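Brakuvero Community Help
Home > Garden and Outdoors > Water

Can I use a metal bin to collect rain water for vegetables?

Posted by Salamatu Oyelaran, Wednesday, May 22, 2019

Hello to all. I have a small garden in Heywood and I would like to collect rain from the shed roof. A plastic water butt of 217 litres is too tall for the place under my gutter. My neighbour offers me a big metal bin, wide and low, which was used in a workshop. I do not know what was kept in it. Is it safe for tomatoes and beans, and how do I stop the mosquitoes? I must have it ready before July, when we usually have a few heavy storms and then nothing.

Rakiya Yusuf
Member, Trarnitz

Dear Salamatu, I have done this for several summers, so I hope I can help a little.

First you should find out what was inside. If it was oil, paint or any chemical, please do not use it for food plants, even after washing. If it was only dry parts or tools, wash it with hot water and dish soap, rinse it well and leave it full for a night. In the morning look at the surface. If there is a rainbow film, empty it and wash again.
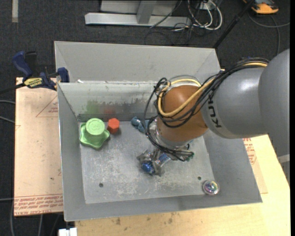 A grey metal bin with sloping sides, set on light-coloured boards.

Sloping sides are good for cleaning, but you cannot dip a big watering can easily when the level is low. I use a small jug. Put the bin on bricks or thick boards, and check that it stands level before the rain comes. A full one is very heavy: 380 litres of water is 380 kilos, without the bin.

For the mosquitoes, cover the whole top with fine net and fix it with a cord. Look also for bare or rusty places. If you find them, a pond liner inside is the best solution. Mine is from Flondier and it did not leak until now.

flat_cap_gardener

just get a second hand butt and cut the downpipe shorter. 100 litre ones are low enough for most sheds. I have 2 and they fill in one storm

Salamatu Oyelaran

Thank you both. I will ask my neighbour tonight what he kept in it. Rakiya, does the liner need glue at the corners, or do you only fold it?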